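Referendum petition: do signatures count if the signer moved within the county?
Posted in Local Government > Petitions and Ballots

Mahnaz Yazdani
I am circulating a referendum petition against the Stamside annexation ordinance. The clerk's office says we need 300 valid signatures from registered voters of the town. We turned in 392 and the clerk struck enough of them to put us under. Most of the strikes are marked "address mismatch." These are people who live in Stamside and are registered in Stamside, but at an old address, usually a previous apartment. The petition form asks for "residence address," so they wrote the current one. Is the clerk reading this correctly, and is there a cure period? The filing window closes Tuesday. 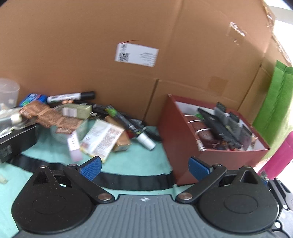 Teal cloth, foil packets and a glass jar on the left.

Rhiannon Mostyn
It depends on whether your town works from the state petition statute or has its own charter language. Read the charter first. In ours (Gerkstead), a signature is valid if the signer was a registered voter of the municipality on the date of signing and can be identified from the voter file. The address is one means of identification and a mismatch alone does not void the line. Other charters require the address to match the file as written, and then the clerk has no discretion.

Ask for the line-by-line worksheet, with the reason code for each strike. It should be a public record. Sort the strikes by code before you argue about any of them. Duplicates and unregistered signers are gone either way, so the only number that matters is how many mismatches you would have to win back.

On the cure period: some charters allow supplemental pages after a finding of insufficiency, some do not. If yours does, the period normally runs from the date of the clerk's written notice. A phone call does not start it. Get the notice in writing and keep the envelope.

Concetta Amato
clerks do this all the time with annexation stuff. just get more signatures, we went 4 over in Nondby and still lost two pages

Serena Bellini
Agree with Rhiannon on the worksheet. One addition: check the circulator affidavits too. A defective affidavit takes out the whole page, including lines that were otherwise good. If a page was notarized before the last signature on it, expect a challenge from the other side even if the clerk accepted it.
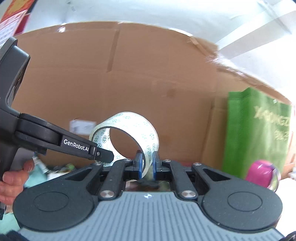
Can a signer update their registration now and have the old signature counted?
Usually that does not help, as validity is tested as of the date of signing. The voter can update and then sign a supplemental page, if your charter permits one.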